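Okay, a few posts on breakfalls, because I've been helping with the beginners at Bundgaard since February and I have opinions now. 🥋

Most people sign up for judo to throw somebody. Fair enough, so did I! Then they spend the first month learning to land, and about week three I can see it on their faces (when do we get to the good stuff??). Friends, the falling IS the good stuff.

I've been on the mat for years and I've used a throw outside the dojo exactly never. I've used a side fall on icy steps, off a bike, and once coming out of a bakery with a full tray of buns. Lost the buns, kept the wrist.

The thing I see most: people reach back with a straight arm. Every instinct you have says put a hand down. Please don't. Chin tucked, look at your belt knot, and slap the mat with the whole forearm, palm down, arm out at an angle from your body. 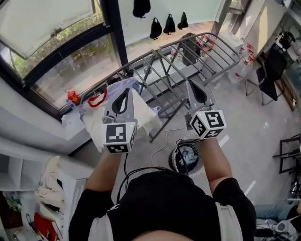

How many falls should a beginner do per class?

I'd go for 2 short rounds, one at the start and one at the end when you're tired and sloppy. Thirty minutes of it in one go just gives you a headache and a bad mood.

Start low, too. Lying down, then sitting, then squatting, then standing. Lachlan Farquharson, who taught me, kept me squatting for weeks and I was so annoyed with him. He had us log our falls in a notebook, and he wouldn't let anybody take a big hip throw until they hit 300. I was at 400 before he let me, which I'm still a little sore about.

Oh, and breathe out when you land! Loud is fine. Guðlaug makes a noise like a startled goose and she has the nicest back fall in the club.

Somebody asked about crash mats. Love them for high throws, but learn on the regular mat first or you'll get lazy about the slap.

Forward rolls get their own thread, I have way too much to say about shoulders. Off to class, it starts at 7 and I still can't find my belt.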